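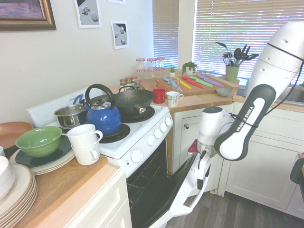 A drop-down oven door is an oven door hinged along its bottom edge, so that it opens outward and downward toward the cook. It is the usual door on the freestanding kitchen stove in North America and is also found on many wall ovens and toaster ovens. On a typical white stove the door has a dark tinted glass panel set in a white surround, and folding it down exposes the metal rack inside the oven. The control knobs are placed on the front of the stove above the door. The other common type, the side-opening door, is hinged on the left or right and swings like a cupboard door.

Construction

The door is built in layers. The outer panel is glass or enameled steel, and the inner panel faces the oven cavity. Between them is insulation, or, where there is a window, one or more further panes of glass with air gaps between. Vents at the bottom and top of the door let room air rise through the outer gap, which keeps the front cooler during baking. A gasket, usually woven fiberglass over a wire core, is clipped to the door or to the front of the oven and closes the gap between the two.

The hinges sit in slots at the lower corners of the oven opening. Each has an arm and a spring. The spring carries part of the weight of the door, holds it shut when it is nearly closed, and on most models lets it rest partly open in the broil position. Small latches on the hinge arms allow the door to be lifted off for cleaning.

History

Early cast-iron cookstoves had side-hinged oven doors or small drop doors held with a turn catch. Enameled gas and electric stoves brought in the larger spring-balanced door, and windows became common once heat-resistant glass could be made cheaply in flat sheets. The Cerness company, which made stoves at Caresbridge, sold a door with 3 panes and a removable middle pane. Its rival Ramasamy used a double-glazed door with a wider window. Parts for both are still traded, and the hinges of the two makes are not interchangeable.

Use in the kitchen

An open drop-down door takes up a good deal of floor. In a small kitchen it can block the way between the stove and the facing counter, and the cook has to reach over the hot inner panel to get at the back of the oven. Against this, the open door catches drips and crumbs that would otherwise fall on the floor, and it needs no clear space to either side. Counters can therefore run right up to the stove – a useful point where mugs, bowls and stacks of plates are kept out within reach of the cooktop.

Many cooks pull the rack partway out over the open door to baste or turn food. The door itself is a poor place to set a heavy roasting pan. Weight on the front edge strains the hinges and, in a stove that has not been fixed to the wall or floor, can tip the whole appliance forward. An anti-tip bracket, screwed down behind a rear leg, is supplied with most new stoves for this reason.

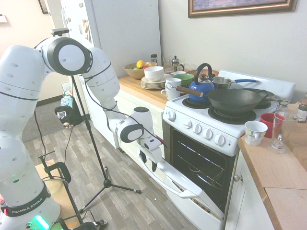 Can an oven door be left open to cool the oven after baking?

It can, as long as the oven is switched off and children and pets are kept away from the inner panel. Some manuals advise against it where the knobs are directly above the door, as the rising heat can damage them.

Care and repair

The inner glass is cleaned when cool with a paste of baking soda and water and a soft cloth. Metal scrapers can scratch it, and a deep scratch may later lead to a break. Streaks between the panes come from spills that have run in through the top vents – removing them means taking the door off and opening it up.

A worn gasket shows as browning on the front panel, or as an oven that is slow to reach 300 degrees Fahrenheit. Replacement gasket is sold by length or ready-formed, and Karton, a parts supplier, lists formed gaskets with 4 corner clips. Weak hinges are replaced in pairs. A door that sits higher on one side when closed often has a hinge arm that was not fully seated after cleaning.

See also: Broiling; Cooktop; Kitchen stove; Oven rack; Wall oven

Last revised 1 December 2021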